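Section 5: First moves over wood

By now the hand is bolted on, the cables are clipped and the Tririsau controller greets you with a steady light. Great! This section takes you through the first slow approach to a wooden work surface, and it's the part of the build I enjoy most. Have Section 4 finished before you start, fingertip calibration included.
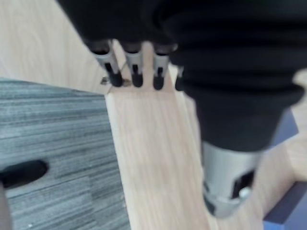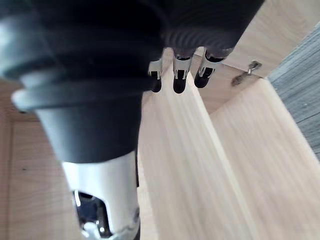
Fingertips low over pale wood, in both pictures.

Malbridge, April

Before you power up

1. Put a pale, plain board or an open wooden box within reach of the arm. Straight-grained wood is lovely to practice on, and the black tips stand out well against it.

2. Pick up loose screws, clips and offcuts. A small fastener is easy to miss on blond wood, so run your palm over the surface as well as looking.

3. Check the ribbed sleeve. The folds should sit evenly and move freely when you flex the wrist by hand. If a fold is trapped, ease it out with your fingers - never with a screwdriver.

4. Look at the slot in each finger bracket. Brush out any sawdust with a dry paintbrush.

CAUTION: Keep hair, cords and sleeves away from the thumb joint. It closes faster than the fingers, and the Drarel drive has plenty of pull even at its lowest setting.

Setting the hover height

5. Switch on and choose APPROACH from the controller menu. Set the speed to 18 and leave it there for this whole section.

6. Bring the hand down until the tips are 30 mm above the wood. Use a spacer block the first few times. You'll soon be able to judge it by eye, and that's a very satisfying moment!

7. Press HOLD and let go of the stick. Watch the tips. A tiny tremble at first is fine, but it should settle.

8. Check that the tips you're working with are level with each other. If one hangs low, open the FINGERS page and raise it one step at a time.

Note: Orsolya Pap found that her hand only settled after she moved the bench away from the shop compressor. If yours keeps trembling, try another spot before you touch the settings.

Following a board

9. Line up the hand with one end of a long board and press TRACE. Guide it along the grain to the far end and back again.

10. Do the same along an edge where two boards meet. Go slowly at the corners of a box - the thumb reaches out farther than you expect, and it will find the side panel before the fingers do.

11. Save the path. The controller keeps up to 700 points, and a simple there-and-back run used 277 of mine, so you have room to play.

CAUTION: If the hand touches a panel, press STOP first. Don't pull it back with the stick, as this can bend a bracket.

If something isn't right

Code J2 on the display: the thumb cable is loose. Power down, reseat it and begin again at step 5.

Hand drifts to one side in HOLD: repeat the wrist leveling in Section 4. Lajos Szalai's trick of shimming the Juhász mounting plate with a strip of card works very well here, provided the bolts are tightened again afterward.

Tips catch on the wood: add 5 mm to the hover height and run step 9 again.

Once you can trace a board both ways without a touch, go on to Section 6, Picking up small parts.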